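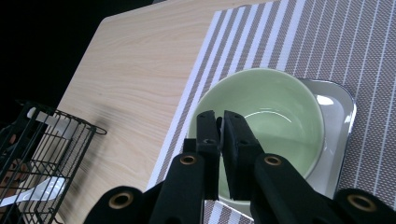

Green bowl on a square white plate.

Pets > Dogs > Training > Feeding Routines

How to Teach a Dog to Wait for the Food Dish

November 30, 2020
By Waraporn Jaidee

Print this page | E-mail this page

This routine is for dogs 4 months and older that already sit on cue. It uses the regular meal, so no extra treats are needed. Run it at every feeding until the dog holds the wait without help.

Before you start

Measure the meal and put it in the dish out of the dog's reach. Clip a leash to a flat collar if the dog tends to rush. Choose one release word and have the whole household use it. "Okay" is a poor choice – it comes up too often in normal talk. We use "free" at Laltwood.

Steps

1. Stand facing the dog with the dish at chest height. Cue the sit once.
2. Lower the dish a hand's width. If the dog stays seated, keep lowering. If it gets up, raise the dish, pause, and cue the sit again.
3. Set the dish on the floor. Keep one hand over it for the first few meals.
4. Hold for 2 seconds, then give the release word and step back.
5. Add one second per meal until the dog waits 11 seconds.

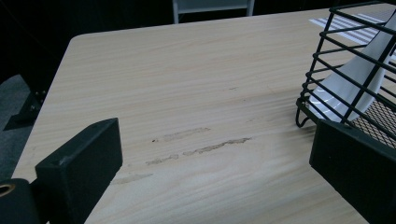
Light wood-grain tabletop with a rounded corner.

Common problems

Dog creeps forward while seated: Start again from chest height. Do not push the dog back by hand.

Dog waits for one person only: Have the second person begin at step 1 with no hold time. Most dogs catch up within a few meals.

Dog barks during the hold: Shorten the hold and release during a quiet moment.

Stop the exercise if the dog stiffens, growls, or guards the dish. That is a separate problem and should be handled with a trainer present.

Step 3 was reworded after a note from Sombat Saithong.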